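Pão de ló em casa, terceira tentativa

Voltei à receita da minha avó: 10 ovos, 200 g de açúcar e pouca farinha. Desta vez bati as gemas mais tempo e baixei o forno. 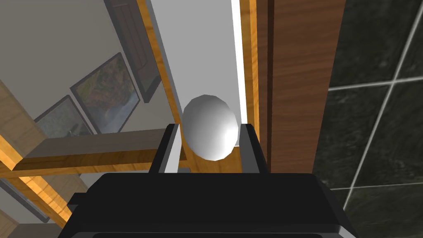
Forma de ovo, branca e lisa.

Ficou húmido no meio, como eu queria. A Nkechi Garba levou metade e pediu a receita. Em julho tinha-me saído seco e culpei a farinha, mas era o forno. 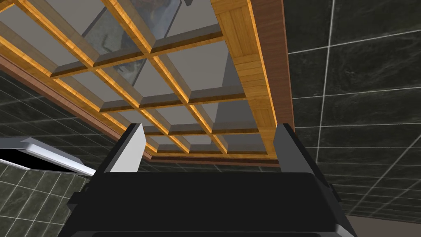 Madeira em quadrícula, com vidro cinzento-claro.

Para a próxima faço em forma de barro, forrada com papel. A cozedura fica em cerca de 3 quartos de hora.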